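Nillar bin picking kit: gallery and notes
Posted 26/05/2026

Vanurar sells the Nillar as a bin picking kit you can have running by lunchtime. You supply the arm, the bins and the parts. They supply the software, a calibration plate, a licence for one cell and a great deal of confidence. We have had it on loan since the start of the month and it goes back to them shortly, so this page collects what we have so far. A longer write-up may follow if Vanurar answers our emails.

The price we were quoted was 3211 euros for the first year and 1224 for each year after that. Updates are included. Phone support is not, and the leaflet keeps quiet about that until the back page.

A few words on the claims before the gallery. The leaflet says the kit handles "any rigid part in any orientation". I have read that sentence in one form or another on every picking product we have looked at, including the Buvness one last year, and it has never survived a full bin. The leaflet also says there is no need to teach it the parts. What you do is load a model of each part, set the gripper width, set the safe height over the bin wall and draw the limits of the bin by hand on the screen. I would call that teaching.

Plain blocks are a kind test. They have flat sides, square corners and no shiny curves to confuse anything. If a kit struggles with these, I would not go near castings with it. We mixed two colours because the software claims to sort by colour as well, and we used a scuffed metal bin because that is what people have on the shop floor. 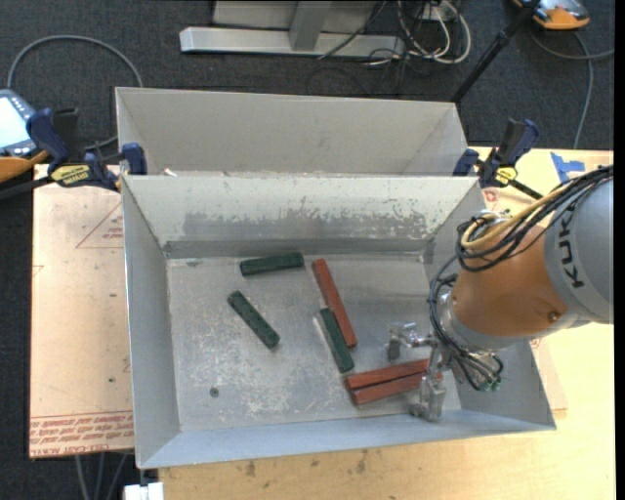 Can the kit empty a bin completely?
Sometimes. With blocks out in the open it usually got there, but those lying against a wall were often skipped, and the software then reported the bin as finished.

Red pair near the front wall, side by side and touching. A gripper with two fingers needs a gap on each side of the part, and a pair like this leaves it short of one. The green blocks further back have more room, although the one in the middle is leaning against a long red neighbour.

Clamps at the rear corners of the front bin. The manual mentions fixing the bin in one short line near the end. I would print it on the box. If the bin shifts, every limit you drew on the screen is wrong, and you get to draw them again.

Two bins, one behind the other. The standard licence covers picking from one and dropping into a second. A third bin counts as an extra, and it is priced like one.

The cables and the hose on the arm are our side of the bargain. Vanurar's setup guide shows a bare arm with nothing hanging off it, which I have yet to meet in a working cell. Allow for the real thing when you set your safe height.

On speed, the leaflet promises a pick every few seconds. It does manage that on the easy ones. What the figure leaves out is the thinking time when the easy ones have gone, when the arm waits above the bin while the software tries one plan after another. Over 50 restarts in our log came from that stage alone. Some cleared themselves and some wanted a person to press the button.

Colour sorting was better than I expected. It muddled the dark green with shadow on a dull day, and a lamp put that right. The lamp is not in the kit.

Would I buy it? At the first-year price, for flat parts in a shallow bin with someone nearby, perhaps. The yearly fee is harder to swallow — you are paying again for a thing that still asks for help. Ojala has a rival kit with no yearly fee and a much worse manual, and we hope to put the same blocks through it next.

If you own a Nillar and yours clears the corners every time, please send your settings. I would like to see them.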